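Second week on the teleop rig

21st November

I said I would write up the second week, so I'm doing it before I forget the details. Most of what follows is about driving the arm by remote control, because that is most of what I did.

The setup is simple enough. I sit at a desk with a hand controller, and the arm on the screen follows my hand. When I squeeze the trigger the fingers close. Every run gets saved, joint angles and all, and later the training code tries to learn the same moves from the saved runs. Lertchai Wattanapong wrote the part that does the saving, and he calls the whole thing Jallemell. I have asked him where the name comes from and got two different answers.

All of this is in simulation for now. The real arm is over at the Gurnthorpe building and we get it for short stretches, so the plan is to record as much as we can in the simulator and then find out how much of it carries over. I was doubtful about that at first. I'm a bit less doubtful now, though we haven't run the test that matters yet.

The first thing I learned is that I am a worse driver than I thought. Picking up a plate by hand takes no thought at all. With the controller I have no feeling in my fingers, so I have to go by what I see. I kept coming down too fast and pushing the plate along the table before I had hold of it. Fengying Feng watched me do this for a while and told me to stop above the object, wait a moment, then come down. That helped more than any of the settings I had been changing.

The second thing is that stopping and waiting causes its own trouble. If I pause above every object, the pauses end up in the data, and the trained arm learns to pause too. One of our early models would get to the right spot over a mug and just stay there. Huiling Shen went through the recordings and cut out the stretches where nothing moved, and the next model was better. Since then I try to slow down without coming to a full stop, and that took me most of a day to get used to.
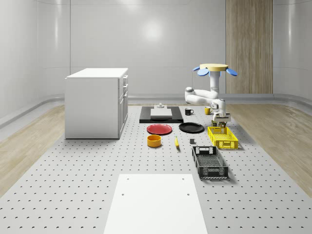
The crates were harder than the plates. Going into one with the gripper means thinking about the side walls as well as the thing I'm trying to reach. If I come in at an angle, the wrist hits the rim. If I come straight down, my own gripper blocks my view for the last part. I settled on lining up from one camera view and then switching to the side view for the drop. It's slower, but I stopped crashing into the walls.

We don't keep every run. The ones where I drop something or knock something over get marked as failed and put in a separate folder. Shuzhen Bai thinks we should keep some of those for training, especially the ones where I miss, back off, and get it on the second try. Her point is that if the model only ever sees clean runs, it has no idea what to do after a miss. I think she's right, but we haven't agreed on how to label them.

As of this morning we have 863 good runs between us. The target is 4,000, which seemed like a typing mistake when I first saw it in the plan. Lanying Xiong has recorded more than anyone else and her runs are also the smoothest. I watched a few of hers next to mine. Her path to the object is nearly a straight line, and mine wanders. We have been told not to worry about differences in style between drivers, within reason. I do worry about it a little.

A few small notes for anyone doing the same kind of work. Put the controller arm on something. My shoulder was sore until I raised the armrest on my chair. Turn off the sound from the simulator, or at least turn it down, as the contact noise gets old very quickly. Shuffle the objects between runs even when the software doesn't make you. I got lazy one afternoon and did a long stretch with the same layout, and those runs turned out to be much less useful than I had hoped.

Next week we move on to drawers — opening one, putting something in, closing it again. Lanying has tried it already and says the handle is the hard part. I've also got a time slot on the real arm booked at Gurnthorpe near the end of the month, and I'll post about that once I've had my turn.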